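Curved or straight? Our project on joining short tubes
31 Aug 2018
By the Treddale tube group

We spent the whole of our project on something most people never look at twice: short lengths of dark tube, and what makes two of them easy or awkward to put together. We loved it far more than we expected to!
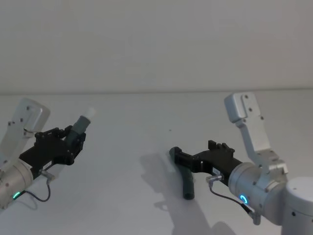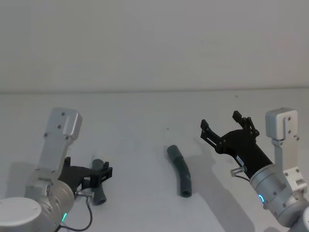

Page last changed: 31 Aug 2018

The idea came out of our Justlow module, where we had to pick one ordinary joint and learn everything we could about it. Other groups went for hinges and drawer runners. We picked tubes, partly for the cuffs. A cuff is the slightly wider bit at the end of a piece, and once you start noticing them you see them everywhere (vacuum cleaners, sink wastes, garden pumps).

Our first job was sorting. We had a mixed box from the Abella store room, and we put every piece into one of 2 groups, straight or curved. That sounds quick and it wasn't, as plenty of the pieces bend so gently that you only find out when you lay them on a flat table and they rock. We used a plain white tabletop for this in the end, which made the dark pieces wonderfully easy to see, shadows and all.

Then came the joining trials. We did 42 in our first week and carried on until November, by which time the logbook had 3,654 lines in it, counting the notes and the crossings-out. Straight pieces were a pleasure. You line up the ends, push, give a small twist and the cuff seats. Curved pieces were the interesting ones! If you hold a curved tube by the middle, the open end points somewhere you don't expect, and you have to turn the whole piece to bring the mouth round. Holding it close to the cuff was much better, and we wish we had tried that sooner.

We also wrote a short guide, the Trusness sheet, which fits on one side of paper and shows where to grip each shape. Our target was up to 3,000 words for the full write-up and we went over it twice before cutting back the part on cuff widths.

Next term we want to try softer tubes, and pieces with a cuff at both ends. We still haven't settled whether the twist should come before the push or after it.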